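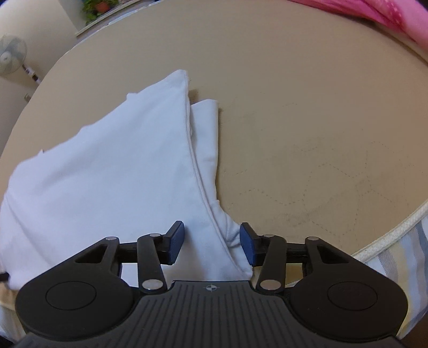
Fig. 6 – Linge blanc posé sur le matelas, coin inférieur replié.

6. Plier le linge sur le lit

Le plateau du matelas Nindier sert de surface de pliage quand la chambre n'a pas de table. Cette section concerne les taies, les chemises et les petites pièces de coton. Pour les draps-housses, voir la section 7.

Avant de commencer

Retirez la couette et repoussez les coussins et couvertures vers le bord opposé. Il faut une zone libre de 900 mm de large devant vous. Passez la main à plat sur le coutil : le piquage en vagues forme de légers creux où s'accumulent les peluches, qui se déposent ensuite sur le linge blanc.

Attention : ne pliez jamais de linge humide sur le matelas nu. Le garnissage sèche lentement et le coutil clair garde des auréoles.

Marche à suivre

1. Posez la pièce au centre de la zone libre, ourlet vers vous. Laissez-la retomber sans chercher à la mettre droite.

2. Repérez la couture de l'ourlet et suivez-la jusqu'au coin inférieur. Si le coin s'est replié sous le tissu, dégagez-le.

3. Pincez le coin et tirez doucement vers le bord du matelas. Le passepoil blanc sert de repère : alignez l'ourlet dessus.

4. Faites de même avec le second coin, puis lissez du centre vers l'extérieur, paume ouverte. Les gros plis partent en premier. Ne frottez pas en rond, le tissu tourne avec la main.

5. Rabattez un tiers de la largeur, puis l'autre tiers par-dessus. Pour une chemise, boutonnez d'abord le col et ramenez les manches dans le dos.

6. Pliez en deux dans la longueur et déposez la pièce dans le bac Raller, pli vers le haut.

Remarque : le bac Raller petit modèle reçoit 4 piles côte à côte. Au-delà, les piles du milieu se tassent et les cols marquent.

Si le tissu glisse

Sur les percales très fines, l'ourlet peut revenir en arrière dès qu'on le lâche. Posez un livre ou un coussin sur le premier coin pendant que vous travaillez le second. N'utilisez pas d'épingles, qui percent le coutil et peuvent tirer les fils du piquage.

Entretien du plateau

Aspirez le matelas à faible puissance, avec l'embout plat, dans le sens des vagues. Les traces grises superficielles se traitent avec un chiffon à peine humide et un peu de savon Langlois. Tamponnez, laissez sécher fenêtre ouverte, et attendez le séchage complet avant de remettre la housse.

Attention : pas d'eau de Javel, y compris sur la bande latérale rayée, dont les teintes ne la supportent pas.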